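Growing Sweet Peppers at Home: Frequently Asked Questions

Bomwood Seed & Garden, Leston. Answers by Rocío Cantero and Brodie Harawira. 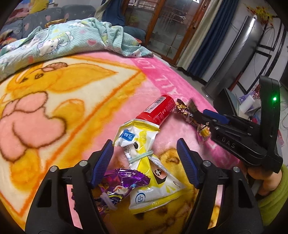

White and yellow snack bag with a mint-green elastic band around its middle, on a plush blanket.

When should I start pepper seeds?

Start them indoors eight weeks before your last expected frost. In Leston that means the second half of February. Peppers grow slowly at first, and seeds sown in April will still give you plants, but the fruit may not color up before the nights turn cold.

Do I need to soak the seeds first?

No. Soaking overnight in plain water can bring them up a day or two sooner, but fresh seed does fine without it. If your seed is more than three years old, soak it and sow twice as many as you need.

How deep do I plant them?

A quarter inch. Use a seed-starting mix, not soil from the yard. Press the mix down lightly, set two seeds in each cell and cover them. When both come up, snip the weaker one at the surface with scissors. Pulling it out can disturb the roots of the one you are keeping.

How warm does the mix have to be?

Between 75 and 85 degrees Fahrenheit. At that range most varieties sprout in 7 to 14 days. A windowsill in winter is usually too cool, especially overnight. A heat mat under the tray takes care of this. Turn the mat off once most of the seedlings are up.

My seedlings are tall and floppy. What went wrong?

They need more light. Put a shop light or grow light two to three inches above the leaves and leave it on for 14 to 16 hours a day. Raise it as they grow. You can bury a leggy pepper a little deeper when you pot it up, but it will not root along the stem as readily as a tomato does.

When can they go outside?

Wait until nights stay above 55 degrees. Harden the plants off for a week to ten days before that, beginning with an hour or two in the shade and adding time each day. Bring them in if it is very windy. A pepper that gets chilled in May can sit without growing for most of June.

How far apart should they be?

Eighteen inches between plants and 24 to 30 inches between rows. In a raised bed you can go down to 15 inches each way with the smaller varieties.

Can I grow peppers in a pot?

Yes. Use a pot that holds at least five gallons, with drainage holes, and one plant per pot. Pots dry out fast in July and August, so check them every morning. If the top inch is dry, water until it runs out the bottom.

What should I feed them?

Work compost into the bed before planting. After that, a balanced vegetable fertilizer at planting time and again when the first small fruits show is enough for most gardens. Too much nitrogen gives you a big leafy plant with very few peppers.

The flowers are falling off. Why?

Temperature, mostly. Peppers drop their blossoms when days go over 90 degrees or nights drop below 55. Dry soil makes it worse. Keep watering and wait for the weather to change. The plant will flower again.

There is a soft brown patch on the bottom of the fruit.

That is blossom end rot. The fruit did not get enough calcium while it was forming, and the usual reason is uneven watering. Your soil probably has plenty of calcium already. Water deeply once or twice a week, mulch with straw or shredded leaves, and pick off the damaged fruit.

Why are my peppers still green?

Almost all sweet peppers start out green and change color as they ripen. It can take another two to four weeks after they reach full size. You can eat them at either stage. Ripe ones are sweeter. Picking some green will get you more fruit over the season.

Which varieties do you carry?

Shojaei is a long red frying pepper with thin walls. Skullau is a blocky yellow bell, later to ripen and better for stuffing. Rocío grows both in her own garden and finds that Skullau needs a stake by August. Catalog number 421 is a mixed packet of the two, with 40 seeds. We also sell Shojaei in bulk packs of 1000 seeds for market growers.

Will sweet peppers turn hot if I plant them next to chiles?

The fruit you pick this year will not change. If the flowers cross, the difference shows up only in plants grown from the seed inside. It matters if you save seed. In that case keep the two types well apart, or put a fine mesh bag over some of the flowers before they open.

How do I save seed?

Let the fruit ripen fully and go slightly wrinkled on the plant. Scrape the seeds onto a plate and dry them indoors for two weeks, out of the sun. Store them in a labeled paper envelope inside a jar, somewhere cool.

When is the last day to order for fall shipping?

Orders received by 21st September ship before we close the packing room for inventory. Brodie handles order changes and can be reached through the contact form.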